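Memier, dimanche 22 janvier 2023 – Communiqué de presse

L'atelier partagé Fovach a le grand plaisir de vous convier, en février, à découvrir Zenham, le projet que ses membres bricolent ensemble avec patience : un poste de cuisine à deux bras robotisés, monté autour d'un four à micro-ondes tout à fait ordinaire.
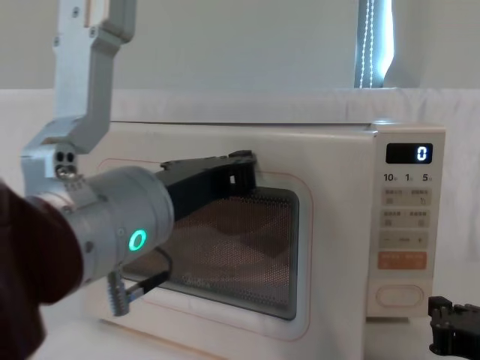 Un chantier ouvert à tous

Le budget, 3000 euros, vient des adhérents eux-mêmes, et 2773 euros sont déjà engagés – merci à eux, du fond du cœur ! Le prochain objectif est la porte du four, un geste qui demande bien du doigté. 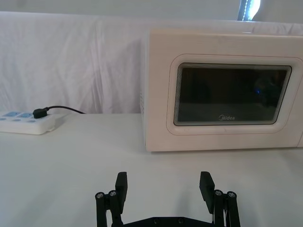

Pince à deux doigts et four Midea, atelier Fovach.

Entrée libre, café offert, 4 rue Boateng, à Memier.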